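I'd been promised tea before anything technical, and Beatrice Makokha kept her word, so the lab tour started in the Movance kitchen with a plate of biscuits and a lot of questions about my train. Then upstairs to see what the Csonka group have been up to with grasping!

Their idea is that the arm should learn from its wrist view alone, with no camera on the ceiling to help it. Wálter Ticona drove the arm by hand (well, by joystick) through 1,410 pick-ups of fruit and crockery, and the method, which they call Kuramau, learns when to close the fingers from how the fruit looks between them.

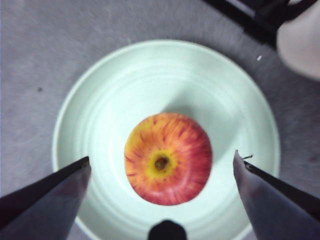 Romton, May

Apples on a plate are the hard case, Wálter told me, as a round fruit loves to roll once one finger touches it before the other. The old version closed at a fixed height. The new one waits until it's sure it is centred – and you do find yourself holding your breath – and in their latest trials it dropped 34 where the old one had dropped far more. I asked about pears and got a long sigh.

I was allowed a go on the joystick myself and it's much harder than it looks, all tiny nudges and overshooting. Beatrice says new drivers need 10 sessions before their runs are kept for training, so mine went straight in the bin. They're doing bowls next, and I've been asked back in the autumn.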